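Can a machine tidy up after you yet?

I have wanted a robot to do my chores since I was old enough to be given any. So when Brarlow, a small workshop outside Plultier, said I could spend a day watching its machine at work, I was on the early train with a flask and a very long list of questions.

The machine is called Nallia. It has two arms, a wheeled base and a set of grippers that open and close like a crab that has been told to be careful. In the morning it folded tea towels. A folded tea towel doesn't sound like much, but cloth is horrible stuff for a robot, because it never lies the same way twice, and I found myself leaning over the barrier as one corner came up, wobbled, and went down more or less on top of the other. Forty-six seconds! I could do it in three, but I get bored after the fifth towel and Nallia was still going at lunch.

Cups went well too. Cutlery was a mess. Forks hook into each other, spoons slide, and the gripper kept coming up with two things when it wanted one. The team didn't seem bothered. They have a list of 300 household jobs, everything from wiping a hob to pairing socks, and they tick one off only when the machine can manage it in a kitchen it hasn't been in before. That last bit is the hard part, and it's where most of the lovely videos you see online come unstuck.

The shop floor is further ahead. At Frei, a packing firm on the same estate, arms of a similar sort have been putting jars into boxes since March, and they get through 2,000 jars on a night shift. The jars are all one shape, though, and they arrive in a straight line. My kitchen has never presented me with anything in a straight line.

What surprised me most was how much of the learning starts with people. Someone picks up a pair of hand-held grippers, sits or stands at an ordinary table, and does the job with those instead of fingers. Open a notebook, shut it, move it over, do it again. The movements are recorded and the software learns from them.

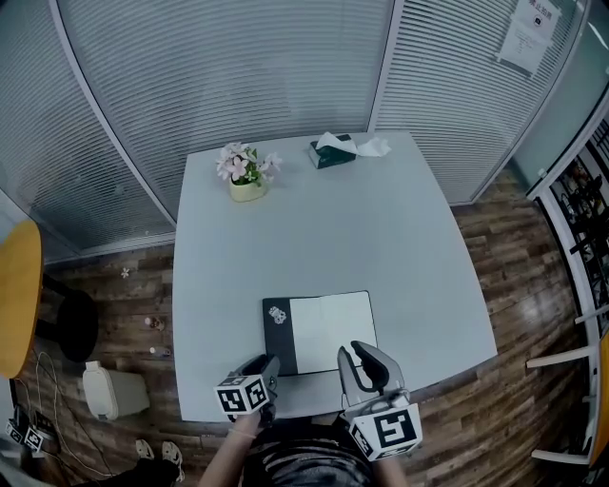 I had a go myself and was dreadful. Paper is thin, a cover wants to spring back, and without fingertips you can't feel when you've caught one page or four. After ten minutes I had huge respect for anyone who does this all afternoon, and rather more for Nallia and its tea towels.

So, can machines do the chores yet? A few of them, slowly, with somebody nearby. I wouldn't leave one alone with the good glasses. But I'd have it in for the towels tomorrow - and if they crack socks, I'll be first in the queue.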